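The December Gripper Trouble: A Gallery from the Bench

Posted 2 Jan 2025 by Kastriot Radulović

Happy New Year to everyone who follows our little workshop, and thank you for all the kind messages over the break. Quite a few of you asked what became of the hand-held grippers after the fault I mentioned in the last update, so I've put together this gallery page, with a good deal more chat in it than a gallery strictly needs (my apologies to anyone on a slow connection at the cottage).

For those just joining us, the tool is the Dadis, a two-fingered gripper you carry in your hand and squeeze to close. We record people doing everyday jobs with it, and those recordings go to the Basgate team, who teach their arm to do the same jobs. We had 445 good sessions behind us by the start of December and were feeling rather pleased with ourselves. Then the fingers began to lie to us. The software would report a closed grip while the fingers were standing well apart, and a day later it would report the very same number with something pinched firmly between them.

What had happened was that the small screw clamping the left finger to its shaft had been backing out, a hair at a time, with every squeeze. The encoder sits on the shaft, so it went on cheerfully reporting the shaft's position while the finger lagged behind. On the hand-held tool that's a nuisance. On the Basgate arm, which had learned from those recordings, it meant a jar of paint thinner let go at shoulder height, and I'm very glad that Fastville's rules had us all standing behind the screen at the time – glasses on, too.

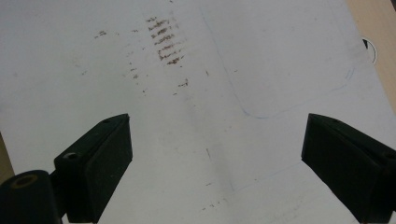
Is it safe to keep using a gripper once the finger has slipped?
Stop using it straight away, take the finger off and check the shaft for wear. Tightening the screw in place will hide the fault for a while, and the readings you take in the meantime can't be trusted.

Fingers open over the white sheet, brown streaks and all. The screw hole near the tip of each finger is easy to pick out at this angle, though the one that gave us grief is the clamp screw further down.

I should say a word about the repair itself, as two other groups have written to ask. We cleaned the threads, put in new screws with a medium thread locker and left them overnight to cure. After that came a paint-pen stripe across each screw head and onto the body of the finger, so that any creep shows up as a broken line. We check the stripes every 30 minutes during a session now, and everything stops if one has shifted. The Kos controller also has a new check at start-up, where it closes the fingers on a gauge block and compares the reading with the block's true width. It refuses to run if the two disagree.

The first repaired gripper has done over 2,000 squeezes since then and the stripe is still in one piece. I'd like to see a good many more before I relax, mind you.

As for the recordings, 35 sessions have been pulled from the set while we work out exactly when the slipping began. Some of them may be fine – the colour of my language when I found out was not – and I'll put the list up on the project page once we've been through them all. If you've already downloaded the December batch, please hold off on training with it until then, and drop me a line if you've noticed odd finger widths in your own copy.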